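彩色糖水和一张白桌子

分类:桌上的小事 标签:试管架、色素、糖水、白桌子

先说结果:我迷上调颜色了,而且迷得很厉害!

起因是九月初我去斯卡沃德霍姆(Skavodholm)住了一阵子。Elsie Katene 在那边租了一间带木地板的屋子,说是工作室,其实什么都干,前一个月还在里面晒种子。她要给街坊的孩子办一个下午的彩虹糖水活动,就是把不同浓度的糖水染上不同颜色,再一层一层往管子里加,浓的在底下,淡的在上面,颜色之间有一条很细很细的过渡。我在网上看过无数遍这种视频,一直觉得是小朋友的把戏,结果自己上手第一天就玩到忘了吃晚饭。

所以这篇会很长,会很啰嗦,会夹杂很多关于塑料管子的赞美。不感兴趣的朋友可以直接跳到后面看配方那一段。

从管子说起吧。以前我在家玩这个,用的是玻璃杯。玻璃杯当然也漂亮,可是口太大,倒一层下去,下面那层就被冲花了,最后得到一杯颜色可疑的东西,像隔夜的果汁。后来换成细长的香槟杯,好一点,但是香槟杯站不稳,我又是一个走路会碰到桌角的人。Elsie 给我看她的离心管的时候,我第一反应是:这不就是缩小版的香槟杯,还带刻度,还带盖子!尖底的那种,液体往底下一收,颜色就显得特别浓。哪怕只有一点点蓝,聚在那个尖尖里,也蓝得像一颗宝石。我拿着它对着窗户看了好久,Elsie 在旁边问我是不是要跟它结婚。

尖底也有麻烦,就是自己站不住,所以得有架子。架子我以前见过的多半是铁丝的,或者不透明的塑料格子,管子插进去以后下半截就看不见了,而下半截偏偏是最好看的地方。这次用的是透明的,上面一排一排圆孔,管子往里一插,从侧面看过去,颜色整个露着。空着的孔也好看,在桌面上方浮着一圈一圈淡淡的影子。我对透明的收纳用品一直没有抵抗力(家里的透明抽屉盒可以作证),这个架子算是正中我的软肋。

再说桌子。Elsie 那张桌子是白的,很大,表面不反光,哑哑的。她当初买它是为了裁布,后来布没裁几块,颜料倒是弄上去不少。我现在坚信,调颜色一定要在白桌子上调。我家是深色餐桌,蓝色放上去就发黑,红色放上去就发闷,怎么看都不对,我还以为是色素的问题,换过好几个牌子。白桌子上完全两样,一滴就是一滴,深一点浅一点全看得出来。代价是什么都看得出来,手印、糖粒、不知道从哪里来的小点点,擦完换个角度又冒出来几个。我头两天擦得很勤,后来就随它去了,反正过一会儿又要弄脏的。

还有纸杯!纸杯是这次最不起眼、也最顶用的东西。调好的糖水在进管子之前总得有个地方待着,用碗太浅,用玻璃杯要洗,纸杯刚好。中间一圈蓝、上下白边的那种,看着也精神。我给自己定了个规矩,喝水的杯子和调色的杯子绝对不放在一起,喝水的放到厨房去。这条规矩的来历我就不细讲了,总之我有一次喝到过非常甜的“水”,舌头蓝到第二天。
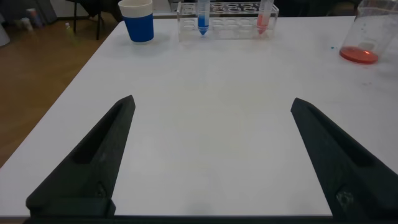
本页最近一次修改:九月,晚上九点多(补了配方,改了几个错字)

蓝和红是我最先调出来的两管。蓝色那管我一次就满意了,特别鲜,特别干净,是那种夏天冰棍的蓝。红色折腾得久一些。我本来想要的是正红,可是红色素放少了就偏粉,放多了又一下子变成深得看不透的样子,中间那一段窄得要命。最后留下来的是带一点粉的红,我一开始还不甘心,看久了反倒觉得它跟蓝色放在一起很般配,要是真调成正红,可能就太像交通标志了。

说到配色,我和 Elsie 有过一场相当认真的争论。她主张彩虹就该有彩虹的样子,颜色越多越好;我主张少一点,四种就够。颜色一多,每层就薄,孩子手又不稳,糊在一起的机会大得多。而且相邻两层如果是蓝和黄,中间渗一点就成了绿,白白多出一层来,孩子会问这层是谁加的。争到后来我们各做了一管比。她那管远看确实热闹,凑近一看,中间有一段已经说不清是什么颜色了;我那管四层分得清清楚楚。她看了半天,说那就四种吧,但是顺序要由她来定。行!

她定的顺序是:最底下蓝,往上是绿,再往上是黄,最上面是红。蓝绿黄相邻,渗一点也不难看,红在最上面,像戴了顶帽子。我很服气。

配方我写在这里,省得大家再来问。都是拿厨房里的东西配的,没什么神秘的。

最浓的那一杯,也就是蓝色,大约四十克白糖,用温水化开,水量以刚刚能化完为准,搅到杯底摸不到沙沙的感觉就好。绿色那杯糖减掉一小半,黄色再减一小半,红色完全不放糖,就是清水加色素。几杯的水要一样多,这一点很要紧,我有一次懒得量,凭感觉倒,结果绿色比蓝色还重,一加进去就直直沉到底,把蓝色顶了上来,整管变成一种池塘的颜色。

糖要化透。化不透的话糖粒会落在尖底里,过后慢慢再化,底下那层就一直在变,边界也跟着糊。水也别太热,热水化糖是快,可是你得等它凉下来再往管子里加,不然温度一高一低,里面自己就会打转。我没有那个耐心,所以用温水,多搅一会儿。搅的时候听听歌,六分钟怎么都够了。

色素我用的是液体的,一滴一滴来。蓝色一滴就很有劲,黄色要多几滴才看得出来。加完先别急着下判断,搅匀,吸一点到管子里,放到白桌子上看。杯子里看着很深的颜色,进了细管子会浅一截,这是我反复上当之后才记住的。所以杯子里宁可调得过头一点。

加液体的手法才是真正好玩的地方。滴管的嘴要贴着管壁,贴着!不要悬在正中间往下滴。捏得要慢,让它顺着内壁滑下去,到了下面那层的表面就自己铺开。第一次看到黄色在绿色上面平平地铺成一层的时候,我真的叫出声了。那个瞬间特别安静,特别顺,手一松一紧,颜色就一点点长高。后来我给自己定的目标是让每一层一样高,这就需要看刻度,也需要屏住呼吸,做完一管我肩膀都是硬的,可是开心得不得了。

如果手抖了冲花了怎么办?放着。别摇,别戳,先去做下一管。有时候它只是表面乱了一下,静一静,边界会重新清楚一点,虽然回不到最漂亮的样子。实在救不回来的,就盖上盖子用力摇,摇成一管均匀的怪颜色,单独放一边。我后来收了一小排这样的怪颜色,有一个灰紫灰紫的,我觉得是全场最高级的,Elsie 说像洗笔水。各有各的眼光吧。

再讲讲摆法,这个我想了很久,可能想得有点太久了。

架子我喜欢放在桌子靠里的那边,靠近桌沿但不要贴着,前面空出一大片来干活。纸杯站在架子旁边,跟它差不多在一条线上,手伸过去不用绕。管子不要一根挨一根地插,中间隔开几个孔,颜色之间有点空气,看着也清楚,拿的时候也不会碰到旁边那根。有一回我为了整齐把管子全挤在一头,结果抽一根带起另一根,幸好盖子是拧紧的。

盖子要拧紧。这句话我想印在墙上。

桌面前面那一大片留着,放滴管,放抹布,放手肘。我原来在家里总是把东西摊得满满当当,觉得那样才有做事的气氛,可是调颜色的时候周围越乱,眼睛越累,看到后来分不清黄和浅绿。白白的一片在那里,眼睛随时可以过去歇一下,再回来看颜色,一下子就准了。这个心得我回家以后用到了别的事情上,比如挑毛线,把要比的几团拿到白床单上去看,真的管用。

活动那天来了六个孩子,最小的那个一直坐在垫高的椅子上,一脸严肃。我准备了一套很长的开场白,讲为什么糖多的水会重,刚讲了个头,就有人把滴管伸进蓝色那杯里了。于是开场白作废,直接动手。事后想想,这样好得多,他们是一边做一边自己发现问题的,有个孩子把顺序弄反了,先加了清水红,再加糖水蓝,看着蓝色像一条小鱼一样钻到底下去,兴奋得不行,后面大家全都不按顺序来了,专门要看那条小鱼。我那四层分明的理想当场破灭,可是满屋子都是笑声,谁还管分层啊。

坐在垫高椅子上的那位倒是从头到尾按顺序做,一滴一滴,做了一整个下午,只做了一管,漂亮极了,比我的好。走的时候双手捧着,谁也不许碰。

木地板上当然也滴了一些。糖水滴在地板上是这样的:当时看不见,晚上穿着袜子走过去,“嗒”的一声,袜子留下了。拿温水拧干的抹布擦两遍就好,别用太湿的布,Elsie 对她的地板很紧张。色素倒是没怎么留下痕迹,只有桌子上还有一点淡淡的印子,她说正好,本来也不是新桌子了。

问我东西在哪里买的人还挺多,我统一说一下。斯卡沃德霍姆有家叫 Koval 的杂货铺,在坡下面,糖、滴管、抹布都是在那里一趟买齐的,店里还卖单只的手套,我到现在也没想明白是卖给谁。想找离心管和架子的,去卖实验用品的地方问问,买的时候注意一件事:架子的孔要跟管子的粗细配得上,孔太大管子会歪,歪了液面就斜,对我这种强迫症来说是没法忍的。记录颜色的小本子是我自己带去的 Skilura,纸比较厚,滴上去不会透到背面。我每调一个颜色就点一滴在纸上,旁边写上几滴什么加几滴什么,晾干以后一整页都是圆圆的小色块,光翻这个本子就能高兴半天。

干了以后的颜色跟湿的时候不一样,这也很有意思。蓝色干了几乎没变,红色干了更粉,黄色干了差点找不到。糖多的那几滴干了还会发亮,摸着有点粘,两页会粘在一起,所以我后来在中间夹了张烘焙纸。想照着做的朋友请提前夹好,我有一页绿色就是这样永远地留给了对面那页黄色。

还有人问,做好的管子能放多久。我自己的经验是,当天最好看,第二天边界开始软,再往后就慢慢融在一起了。放在架子上别动它,会比来回拿着看要久一些。我没忍住,老是拿起来看。而且糖水放久了总归不太好,我不建议当摆设长期留着,更不要喝,管子洗干净晾干下次接着用就好。洗尖底有个办法:灌一点温水,盖上,摇,倒掉,来几回,再倒扣着晾。刷子基本伸不到那个尖里去,我试过棉签,棉花掉在里面,弄出来花的时间够我再做一管。

回家之后我把餐桌铺上了一块白色的桌布,暂时顶一顶。桌布毕竟是布,有纹路,还会起皱,跟那张大白桌子没法比。我现在逛二手家具的时候眼睛只看白色的桌面,家里人已经开始担心了。

下一步想试试盐水。Elsie 说盐水的层次会更利落,糖水的过渡更柔,她有个叫 Adow 的旧笔记夹,里面记了好些她以前试过的比例,字写得像密码,答应扫描了发给我。还想试试油,听说油浮在最上面,不吃水性的色素,会是完全透明的一层,像给整管颜色封了一层玻璃。光是写到这里我就手痒了。

另外想调一个真正的紫色。用这次的蓝和红兑过,比例换来换去,出来的总是偏暗,像葡萄皮。有没有人调出过那种很亮的紫?用的是什么红?请在下面留言告诉我,最好把滴数也写上,我会认真抄到本子里的。

好了,水烧开了,我去化糖。

上一篇:抽屉里的纽扣终于分好了
下一篇:白桌布洗坏记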